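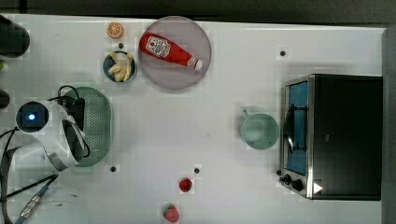 Versuchstisch des Projekts Buvora mit Roboterarm, Korb, Geschirr und Tischbackofen, von oben aufgenommen.

Projekt Buvora: Küchenaufgaben durch Fernsteuerung vermitteln

02.12.2022. Die Arbeitsgruppe Assistenzrobotik am Standort Allix hat im Projekt Buvora die zweite Erhebungsphase abgeschlossen. Seit Juni wurden 1.343 Vorführungen aufgezeichnet, bei denen eine Bedienperson den Roboterarm aus der Ferne durch alltägliche Handgriffe führt. Gegenstand der Phase waren das Einräumen und Umsetzen von Lebensmitteln und Geschirr, darunter Erdbeeren, Bananenstücke, eine Tasse und eine Ketchupflasche.

Die Leitung der Erhebung lag bei Åsmund Tveit. Nach seinen Angaben dauert eine Vorführung in der Regel nicht länger als 90 Sekunden. Durchgänge, in denen die Bedienperson einen Griff korrigieren musste, verbleiben im Datenbestand und werden gesondert gekennzeichnet. Weiches Obst erwies sich in der Fernsteuerung als anspruchsvoll, da die Bedienperson den Anpressdruck allein nach dem Kamerabild beurteilen muss. Für diese Aufgaben wurde die Einarbeitungszeit auf fünf Tage verlängert.

Parallel dazu untersuchte Aurélien Masson das Führen des Arms von Hand. Das Verfahren eignet sich nach bisherigem Stand vor allem für kurze Bewegungen mit wenig Spielraum, etwa am Griff einer Ofentür. Bei längeren Abläufen ermüden die Vorführenden rascher, und die Hand verdeckt zeitweise den Arbeitsbereich. Ein Vergleich beider Verfahren wird derzeit gemeinsam mit dem Projektpartner Bouvier ausgewertet.

Die Anordnung der Gegenstände wird nach jedem Durchgang verändert. Das entsprechende Protokoll wurde überarbeitet und ist für alle Bedienplätze verbindlich. Mitarbeitende, die an der dritten Phase als Bedienperson mitwirken möchten, richten ihre Anmeldung an das Sekretariat der Arbeitsgruppe. Vorkenntnisse in der Robotik sind nicht erforderlich; die Teilnahme an der Sicherheitsunterweisung ist Voraussetzung.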